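The Long Way Around to the Front Row

The first thing Elínborg Bisgaard will tell you about playing hooker is that she never meant to do it. She was a wing, and a pretty quick one by her own account, and she had gone down to the Rolton club one wet evening in September with the idea that she would stand out by the touchline, catch a ball every so often, and go home with clean knees. By the end of the night she had been moved to the middle of the scrum, one arm over each prop, and she has more or less lived there ever since.

"I was the only one who could throw the ball straight," she says, laughing into a very large mug of coffee. "That was the whole interview."

Rolton is the kind of club that rugby people in this country will recognize right away. The field slopes toward the creek end, so that the captain who wins the toss spends a good while sniffing the wind before choosing. The clubhouse has two showers, one of them warm. There's a wooden board over the bar with the names of everyone who has gone on to play for a select side, and there is still plenty of bare wood on it, though Bisgaard's name went up there four seasons ago, painted by the same hand that paints the score on the gate.

She has now played 202 matches for the club, a number she only learned when somebody's father went through the old programs over the winter and called her up at dinnertime to tell her. She had guessed something closer to half that. It includes both sevens and fifteens, and the odd summer tournament where Rolton borrowed players from Kadell to make up the numbers, and it includes one match against Gridska that was called off at halftime on account of lightning and which she feels very strongly ought to count, seeing as she had already scored.

Gridska, I should explain, is the team everybody at Rolton measures themselves against. They are big and well drilled and they have a lineout that runs like a kitchen timer. For years the two clubs met in the last round of the fall season and for years Rolton drove home quiet. Then came the afternoon people still bring up at the bar, when Bisgaard, with almost nothing left in her legs, threw long to the tail with the clock gone red, followed her own throw around the corner, and found herself at the bottom of a pile of bodies with the ball under her chest and the line somewhere under the ball. The referee took a good long look before his arm went up. She says she could hear her own breathing and somebody's mother.

I asked her what changed that season, expecting to hear about fitness or a new set of moves. What she wanted to talk about was throwing. Her coach then was a retired lock everyone calls by his last name, Þorgeirsson, and he had her throw 47 balls a night at a mark on the clubhouse wall. Why 47? She has no idea. She asked him once and he told her to go and throw them. She did it in sleet, she did it the night before her cousin's wedding, and she did it through one whole spring with a sprained thumb taped to the finger next to it, which she doesn't recommend to the younger girls now that she's coaching them. 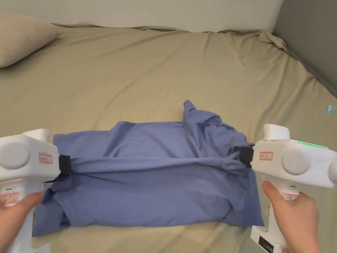
Coaching came along the same way hooking did, which is to say that somebody pointed at her. The under-eighteens needed a forwards coach and she happened to be standing there with a whistle. She found that she liked it, a great deal more than she had expected to. She likes the ones who show up too small and too polite and who by spring are bossing around props twice their weight. She likes the drive to away matches, with everybody singing the same song badly, and she has learned to carry spare laces and a bag of oranges, and to say very little in the first ten minutes after a loss.

She hasn't stopped playing, mind you. There's a pair of boots by her back door that have been resoled more often than she cares to admit, and she still goes down to the field early, before the others get there, while the light is coming in low over the creek. Gridska are at home this year. She has been told they have a new lineout caller, young and very tall, and she'd like to get a look at her before the season starts.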